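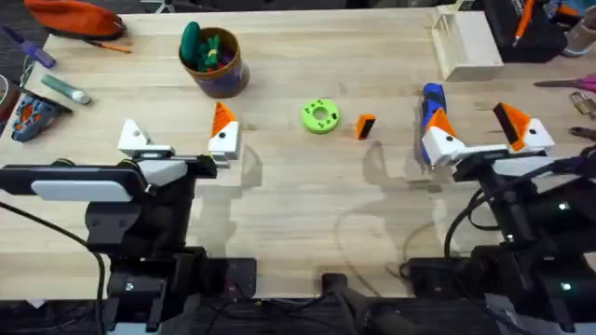 Mesa de madeira clara, com os dois braços

Para: lista impostos-e-fronteiras
Assunto: Re: IVA nas vendas à distância – quem declara o quê?
Hora: 22:14

Caros colegas da lista,

Agradeço a mensagem de ontem e peço desculpa se respondo com demora e com um português que ainda não é perfeito. Trabalho há muitos anos com contabilidade de pequenas empresas, mas a língua aprendi já adulto. Se alguma expressão estiver errada, corrijam-me, por favor.

Cito primeiro a parte da mensagem à qual respondo:

> A nossa firma vende peças de reposição pela internet, a maior parte
> para consumidores de outros países da União. Até ao ano passado o
> volume era tão pequeno que cobrávamos sempre o IVA de casa. Agora
> ultrapassámos o limite e o contabilista diz que temos de aplicar a
> taxa do país de cada cliente. Fiz as contas: no último trimestre
> foram 273 encomendas, para seis países diferentes. Temos mesmo de nos
> registar em seis administrações fiscais? E o que fazemos com as
> vendas que passam pela plataforma Dasham? Eles dizem que tratam do
> imposto, mas na factura aparece o nosso nome. Por último: uma parte
> da mercadoria está agora num armazém em Grallitz, fora do nosso país.
> Isto muda alguma coisa?

São três perguntas diferentes e eu prefiro responder a cada uma em separado. Quando se misturam, cometem-se erros caros. Falo do que conheço da prática; para a decisão final é necessário um parecer escrito.

1. O registo em seis países

Em princípio, não é necessário. Existe o balcão único (OSS), e para as vendas à distância dentro da União basta a empresa inscrever-se no regime no seu próprio país. Depois entrega uma só declaração por trimestre, com as vendas separadas por país de consumo e por taxa, e faz um só pagamento. A administração do seu país distribui o dinheiro pelas outras.

Há, porém, um ponto que muitos esquecem: quem escolhe o balcão único tem de o usar para todas as vendas que cabem nesse regime. Não é permitido declarar ali a França e a Itália e deixar a Polónia de fora por comodidade. Também não se pode deduzir nessa declaração o IVA suportado nas compras. Esse imposto pede-se por outro caminho: na declaração normal, se foi pago em casa, ou pelo pedido de reembolso, se foi pago noutro país.

Os registos das operações devem guardar-se durante dez anos. Este prazo é mais longo do que aquele a que muitas empresas estão habituadas, e uma cliente minha, a Cieślak, teve dificuldades exactamente por isso. Mudou de programa de facturação e perdeu a ligação entre a encomenda e o país de entrega. As facturas existiam todas, mas sem a morada. Foi necessário reconstruir 90 linhas à mão, a partir dos recibos da transportadora.

2. As vendas pela plataforma

Nesta parte peço atenção, porque a frase «nós tratamos do imposto» pode significar duas coisas.

Pode significar que a plataforma é considerada, por lei, como vendedora. Isto acontece em certos casos, por exemplo quando o vendedor está estabelecido fora da União, ou com bens importados em remessas de valor baixo. Então é a plataforma que deve o IVA ao Estado.

Pode significar também que a plataforma oferece apenas um serviço de cálculo: mostra ao comprador o preço com a taxa certa, e depois transfere o valor inteiro para o vendedor. Neste caso quem deve o imposto continua a ser a firma. Sendo a empresa do colega estabelecida na União e estando os bens já cá, parece-me que é esta a situação. A factura em seu nome aponta na mesma direcção, embora sozinha não prove nada.

O meu conselho é pedir à Dasham uma resposta por escrito, com a indicação do artigo da lei em que se apoia. O serviço de apoio responde às vezes com um texto já feito. Se for assim, insistam. Com a Dresley, que é outra plataforma com a qual trabalho, precisei de escrever quatro vezes, e só na quarta recebi uma frase útil.
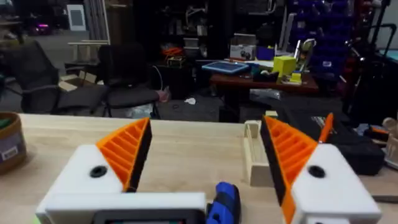

3. O armazém em Grallitz

Sim, muda, e talvez seja a parte mais importante da mensagem.

O balcão único serve para as vendas a consumidores que atravessam uma fronteira. Se a mercadoria sai de Grallitz e é entregue a um consumidor que vive no mesmo país onde está o armazém, a venda é interna desse país. Uma empresa não estabelecida ali não pode, nas regras actuais, declarar essa venda no regime da União. Precisa normalmente de um número de IVA local.

Além disto, a própria transferência dos bens para o armazém é tratada como uma operação intracomunitária, mesmo sem haver comprador. A empresa «entrega» a si própria, isenta no país de partida, e «adquire» no país de chegada. Para isto também é preciso o número local. Já vi empresas que mandaram a primeira palete sem saber disto e que só descobriram o problema quando veio a carta da administração.

As vendas que saem de Grallitz para outros países da União podem entrar no balcão único, mas a declaração tem de indicar o país de onde partiram os bens. O programa de facturação deve portanto guardar dois dados em cada linha: de onde saiu e para onde foi. Sugiro verificar isto antes do fim do trimestre.

Sobre as regras que ainda vão mudar

Alguém perguntou aqui, em Maio, se valia a pena esperar pela reforma europeia, que deve alargar o balcão único e reduzir estes registos locais. Compreendo a tentação. Mas as datas de aplicação são faseadas, e até lá vale o que está em vigor. Uma regularização voluntária costuma sair mais barata do que uma inspecção – isto digo por experiência com dois clientes.

Queria ainda fazer uma pergunta à lista. Quando um consumidor devolve a mercadoria num trimestre posterior, eu corrijo o período original dentro da declaração corrente, com o valor negativo, indicando o país. Um colega de outro gabinete diz que desconta simplesmente nas vendas novas do mesmo país. Penso que o método dele está errado, mas gostava de ouvir quem já teve uma inspecção sobre este ponto.

Se o colega quiser, posso enviar a folha de cálculo que uso para separar as vendas por país de partida e de chegada. Tem 22 colunas e não é bonita, mas as fórmulas estão verificadas. Basta pedir pela lista, para ficar disponível a todos.

Com os melhores cumprimentos,
um contabilista da lista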